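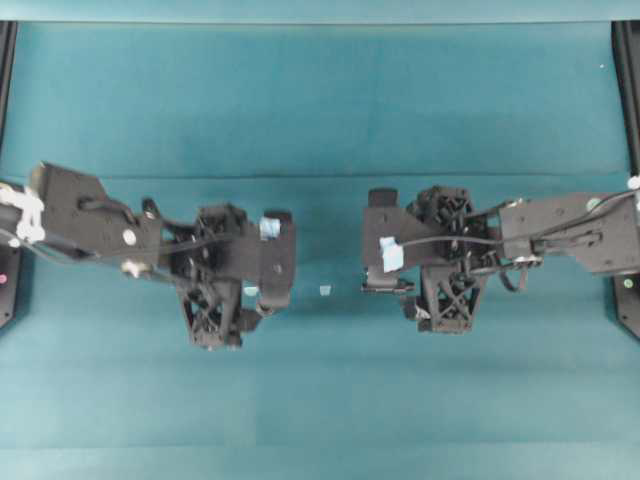
Small Hardware on Teal
25 Feb 2022

I love a bolt! I love nuts, washers, threaded rod, the whole drawer. The Mavora gallery has grown to 14 pages now and this one is all about the bench with the teal cloth, which has turned into my favorite place to look at small metal things. Steel looks wonderful against that color. It picks up a bit of the green in the shadows and stays bright along the edges, and a part the size of a fingernail suddenly has a shape you want to spend time with.

The cloth came from Sotomayor, a remnant, and I'd happily have bought twice as much. A white sheet was too harsh and brown paper made everything look like a parcel.

Dark parts are lovely on it too. Look for the dimples in their neat rows, the little tabs of pale blue tape, and over at the far edge a silver threaded rod – I could do a whole page on threaded rod.
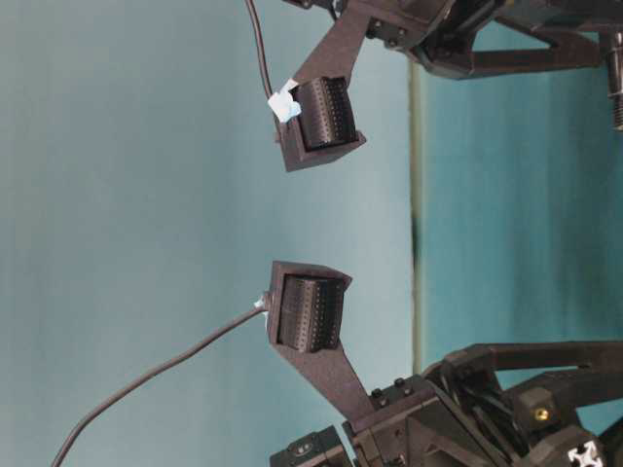 Selorm Ankrah wrote in to say that gray felt is still better for threads, that teal flatters the steel but you lose the fine lines on anything smaller than a pencil, and that a sheet of it from Venden lasts for years. Shengli Peng agrees about the felt and wants more nuts on the next page. Fair enough, both of you! I'll try felt in June and put the two side by side.

I'm sticking with teal for bolts, though. This little steel one has a hex head with brushed flats, a short shank under it, and a rounded tip that catches one bright spot of light. The threading is faint, so go slowly down the side.

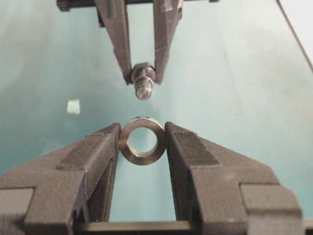 Short bolts have always been the ones I reach for first. Long ones are handsome, sure, but with a short one you get the head, the shank and the tip all in one glance – no need to step back. My own jar of them is up to 300, all kept in an old Grerance cookie tin with a dent in the lid. Nuts are next, as requested.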